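Tema 6. Estimación del deslizamiento en agarres de potencia

Apuntes de Kane Nepia. Continúan los del tema 5 (modelos de contacto con rozamiento).

6.1 Planteamiento

Se considera una mano multidedo que sujeta un objeto convexo sin modelo previo. El método Tevo estima la probabilidad de deslizamiento a partir de dos señales: la corriente de los motores de los dedos y el flujo óptico obtenido con la cámara de muñeca. No se emplean sensores táctiles.

6.2 Datos

El conjunto Rasine contiene 2.896 agarres. Tras descartar los que carecen de sincronización entre corriente e imagen quedan 1.803, que son los utilizados en el ajuste. La ventana temporal es de 22 muestras por agarre. Atención: en la versión antigua de los apuntes la ventana se contaba desde el cierre de la mano; ahora se cuenta desde el primer contacto.

6.3 Estimador

Sea c(t) el vector de corrientes y u(t) el flujo medio en la región del objeto, una vez restado el movimiento propio de la muñeca. El estimador es una regresión logística sobre la derivada filtrada de c(t) y la componente de u(t) paralela al eje del objeto. En cilindros esa componente es la más informativa - la rotación en torno al eje apenas altera el contorno - y conviene ponderarla por separado.

6.4 Limitaciones

El flujo pierde fiabilidad con superficies mates de poca textura y con fondos sobreexpuestos. Los dedos ocultan parte del objeto, de modo que la máscara debe recalcularse en cada fotograma. La variante Kerslake sustituye la máscara por un seguimiento de bordes y converge en alrededor de 2.000 iteraciones.

Ejercicio: deducir el gradiente de la función de coste cuando la máscara cubre únicamente un extremo del cilindro. Se entrega junto con el del tema 5.

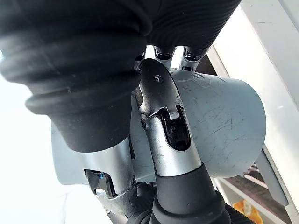
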